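Britholm 718 Folding Work Table, white top

Item group: tables and desks
Sold by: Kasov Furniture Supply
Delivery: flat, in one carton, legs folded under the top

The Britholm 718 is a work table for people who need a big clear surface on some days and free floor on the other days. We have kept it in our range for 7 years and it is still the table which our customers order again most often. Schools take it for art lessons, small offices take it for packing, and many private customers put it in the spare room for sewing or for the papers of the household.

The top

The top is white with a matte finish. We are asked often why we do not offer it glossy. A glossy top looks very nice in the shop, but under a ceiling lamp it gives back the light into your eyes, and after two hours of reading or cutting you will feel it. The matte finish is quieter. It does show pencil marks a little more, this we must admit, but they go away with a damp cloth and a drop of washing-up liquid. Please do not use scouring powder or the rough side of a sponge. They will polish the finish in spots and the spots will stay.

Coffee and tea can be wiped off the same day without any trace. Red wine, beetroot and hair dye should be wiped at once. Permanent marker comes off with a little spirit on cotton, if you rub softly and do not leave the spirit standing.

The legs

The legs are steel tube, painted in light grey, and each pair folds with one hand. You push the locking ring upwards, fold the pair, and let the ring fall back. When you open the table again, listen for the click on both sides. If you hear only one click, the table will stand, but it should not be loaded.

Each foot has a screw under it for uneven floors. Turn it by hand, no tool is needed. On old wooden floors we recommend to put the table first where it will stay, wait one day, and adjust the feet after that. 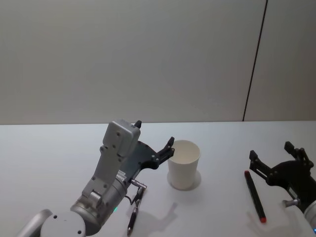
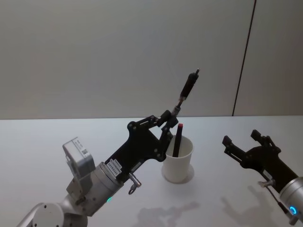
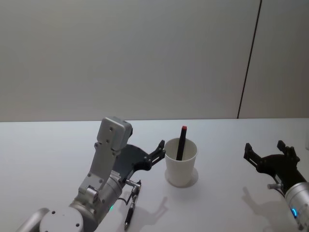
White top against a light grey wall.

Reader's comment, from Costigan: I have had the 718 since last February and I would like to add something about the folding. The first weeks the locking rings were so stiff that I needed both hands and one knee. I wrote to the shop and they told me to put candle wax on the tube, just above the ring. After this it was easy. I think this should be written in the leaflet. For the rest I am content, the top is still flat and I use it daily for cutting wallpaper. One wish: a carrying handle on the long side, please. The old Lilludix table of my parents had one and I miss it each time I go up the stairs.

Thank you for this comment. The advice with the wax is now printed in the leaflet on page 2, together with a small drawing. About the handle we have spoken to the maker. It would need a cut in the edge of the top, and they are afraid that moisture would enter there. There is a carrying strap as an accessory, see under.

Height

The table comes with one fixed height, which suits sitting work on a normal office chair. For standing work you can order the leg extensions. They slide over the feet and are held with a pin. With the extensions the table is less stiff to the side, so we do not advise them for a sewing machine or for anything else that shakes.

Accessories

Carrying strap, black, with two hooks
Leg extensions, set of four
Clip-on cable holder, fits on the back edge
Felt pads for parquet, set of four
Touch-up paint for the legs, light grey

What is in the carton

One table, one leaflet, one spare locking ring. The spare ring is taped under the top, near the middle. Many customers do not find it and write to us that it is missing, so please look there first.

Delivery and return

Orders received before 11 in the morning leave our store on the same day. The big cartons go with the van, and the van does not drive on Wednesday. The driver brings the carton to your door but not up the stairs. If you need it carried up, please choose this when you order, because he must then bring a second person.

If the table does not please you, you can send it back in its carton. Please keep the cardboard corners, without them the carrier refuses the parcel. Tables with cut marks or drilled holes cannot be taken back.

Guarantee

The legs and the locking parts have a guarantee of over 2 years, the exact end date is written on your invoice. The top is covered for bending and for loose edges, not for scratches. For a claim we need the invoice number and a photograph of the label, which you find on the underside between the legs.

Questions about spare parts go to the same address as orders. We answer in the sequence in which the letters arrive.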